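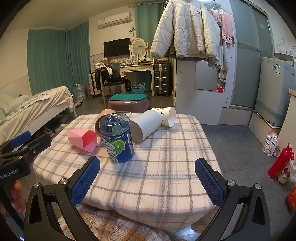 A plaid cloth on the table, with a cup on its side at the back.

The ferry from Arruda used to carry little but passengers and mail. Since January, when Nustent and its neighbors across the strait dropped the duty on one another's farm goods, it has been taking 600 crates a week – beans, mostly, and a good deal of honey – over to the market at Grusura. You hear the difference on the dock before you see it, all those carts rattling along at dawn! The paperwork has shrunk too, from 4 forms to 3, and the older traders, who remember the long waits of 2000, will gladly tell you all about it over coffee.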